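Setting the Table: Plate Color and Serving Order in a Shared Dining Room

Project report
Rodrigo Amaral and Salvador Brandão
Otcombe student housing, ground floor dining room
3 Jan 2024

1. Background

The dining room at Otcombe is shared by everyone on the ground floor. Meals are eaten at long tables, and whoever is on kitchen duty sets out the plates and the fruit. Until last fall the plates were all white and came from several different sets. People stacked them in whatever order they came out of the drying rack, and fruit went into one large bowl at the end of the table. A good part of it was left there until it had to be thrown out.

Our project began as an assignment on small changes in shared spaces. We chose the dining room because we both eat there and we were already on the duty list. We wanted to know if plates in different colors, each with a fixed use, would make the table quicker to set and get more of the fruit eaten. We also wanted to see whether people would keep to a system that they had not asked for.

2. What we bought

We bought round plates in three colors: a light peach, a medium blue and a pale green. They are the same shape, with a flat middle and a raised rim, so they stack together and fit the existing rack. The supplier was Figueiredo, a kitchen goods store near the bus station. We looked at a cheaper set from Kenditano but the rims were too wide for the dishwasher basket, which we found out by taking one plate home and trying it.

The project budget was 359. The plates took most of it. The rest went on a table covering in brown and some labels for the shelf. We picked brown after testing a white one, on which the peach plates were hard to see from the kitchen door.

3. The system

Each color was given one job.

Peach: bread, toast and anything dry.
Blue: whole fruit.
Green: peelings, cores and pits.

The plates were set in a line across the table with the blue one in the middle. We tried a triangle first, but people moved the plates to make room for their elbows and after a few minutes the triangle was gone. The line held up better. It also left both sides of the table free for dinner plates and glasses.

The green plate was Salvador's idea. In the old arrangement, peel ended up on napkins, on the edge of somebody's dinner plate or back in the fruit bowl with the good fruit. He thought people took less fruit when the bowl looked dirty, and giving the peel its own place seemed worth a try.
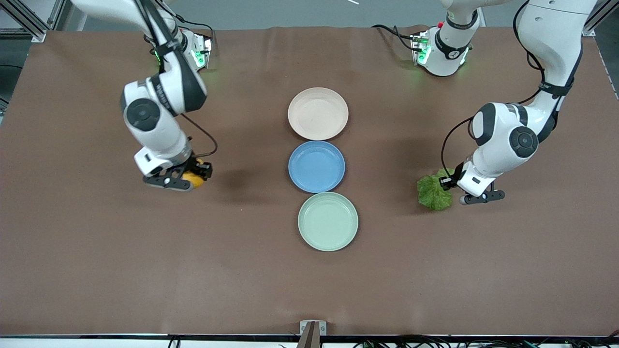

The yellow and orange fruit was the most useful for testing. Apples disappear whatever you put them on, and bananas were usually carried off to people's rooms before the meal. Lemons, oranges and small mangoes stay at the table longer, and they need to be cut or peeled there. They also roll. The raised rim on the plates was a help with this, and it was something we had not thought about when we chose them. On the old white plates, which were nearly flat, a lemon would go over the edge if the table was bumped.

4. How we kept records

We ran the project for seven weeks starting in November. In the first part the room stayed as it was, with white plates and the bowl. In the second part we used the colored plates. The break at the end of the term was left out because too few people were in the building.

We recorded each piece of fruit that was put out and each piece that was left at the end of the meal. The sheet hung inside the door of the plate cupboard. Whoever was on duty filled it in, and Rodrigo typed it up in the evening. There were 965 pieces of fruit in total over the whole period. Of these, 598 were put out in the second part, when the colored plates were in use.

We also wrote down comments. We didn't use a form for this. If somebody said something about the plates while we were in the room, we made a note of it.

5. What happened

Fruit. More fruit was eaten in the second part. The difference was clear for oranges and small for apples. We can't say that the plates caused all of it. The kitchen changed its fruit order after the second week and the oranges from the new delivery were better. Hernov, the company that delivers to the building, also moved its drop-off to the morning, so the fruit had spent less time in a warm hallway.

Setting the table. This did not get quicker at first. New people on duty had to read the label on the shelf, and two of them put the green plate out with bread on it. After a couple of weeks it went faster than before, mostly because the new plates were kept together on one shelf and nobody had to hunt for them.

Peelings. The green plate was used for its purpose at nearly every meal. This was the part of the system that people picked up without being told. It filled up quickly on days with oranges, and on those days we should have put out a second one.

Bread. The peach plate did the least. People were used to taking bread straight from the board and most of them went on doing so. Toward the end we often found the peach plate being used for butter knives.

6. Comments from the floor

Most of the comments were about the colors themselves. Several people liked the blue one best and asked if we could get dinner plates to match. One said the peach looked like something from a hospital. Another told us that she had trouble telling the peach from the green in the evening, when only the wall lamps are on. This is a real fault. We chose the colors in the store, under strong ceiling lights, and did not check them in our own room after dark.

A few people wanted the big bowl back for weekends, when meals are spread out over several hours. We agreed to that, and weekend meals are not part of the figures above.

7. Problems with the project

The two parts were not the same length, so the totals can't be compared directly. We worked with the share of fruit left over at each meal instead. Four sheets had missing entries and were taken out. One was used to wipe up coffee.

We were often in the room ourselves, and everybody knew what we were doing. Some people may have taken an orange to be helpful.

The brown covering creases when it is folded, and the creases do not come out by hand. It doesn't matter for eating but it looks untidy. If we bought one again we would keep it on a roll.

8. Next steps

The plates belong to the floor now and will stay in the cupboard. We suggest the following changes for whoever takes over the kitchen list:

Put out two green plates when there are oranges or mangoes.
Drop the fixed use for the peach plate and let people use it as they like.
Replace the shelf label with one that shows the colors as well as naming them.
Check any new colors in the evening under the wall lamps before buying.

The record sheets are in the blue folder on top of the cupboard, together with the receipt from Figueiredo. The spare plates are on the bottom shelf behind the baking trays.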